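Stop Counting Your Demos

Opinion, by Modupe Iyamu
10 September 2023

Everyone asks how many. First question every time. Zeyu Lei spent most of August on the Plindum set, 600 demos of putting things in a basket, and that number went on slide one. Fine. But 600 of what?

A coffee capsule on a bare table is a hard object. Small, tapered, metallic. People film the easy approach over and over becuase it's quick.
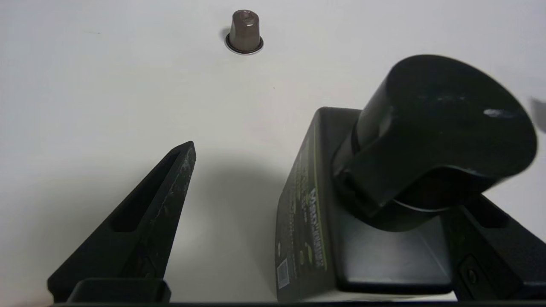

I'd trade the lot for 60 done with care. Different angles, slow ones, a few ugly recoveries left in. Florin Gavrilă disagrees, loudly. Says the model sorts it out. Maybe with Galmont's budget.

And leave some clutter. A pump bottle, a marker, a tin. Move them between takes, really move them, not two inches over.
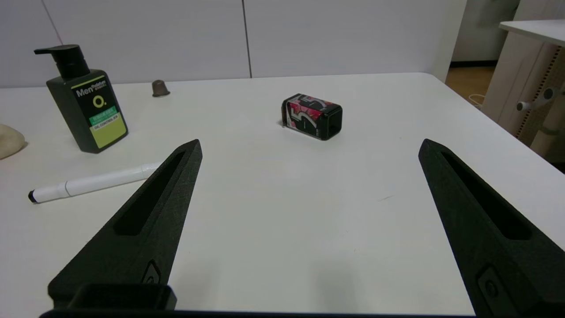

Same with operators. One person's habits get learned right along with the task. We had 7 people at Dovar and you could tell whose demos were whose from the wrist motion alone. Good! Keep that. Smaranda Tudose wanted it smoothed out and I still think she's wrong.
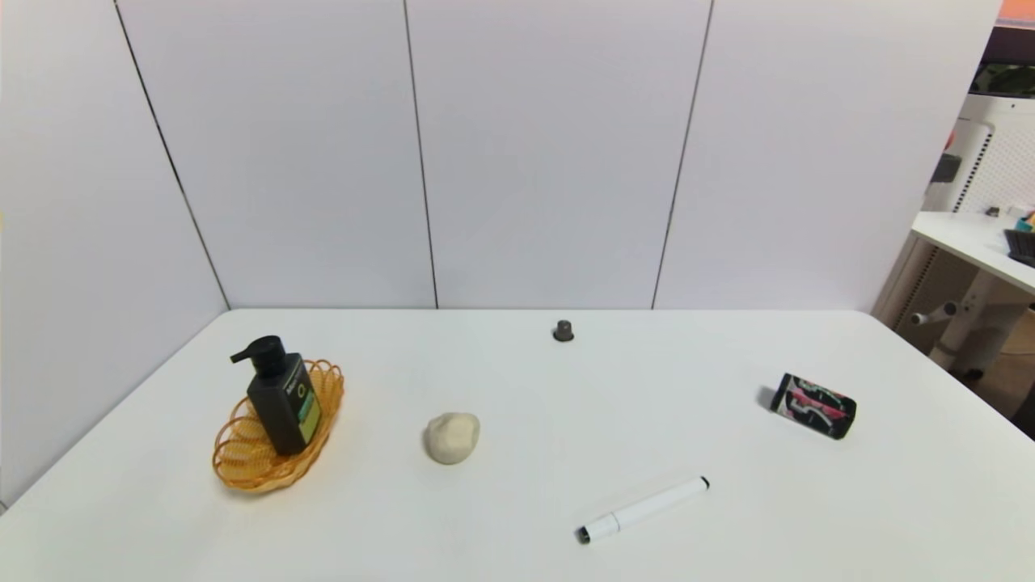 Issue 7, p. 128

So write down what changed from one take to the next. Boring work, a notebook will do. If the notes all say the same thing the set is thin, doesnt matter how big the folder gets.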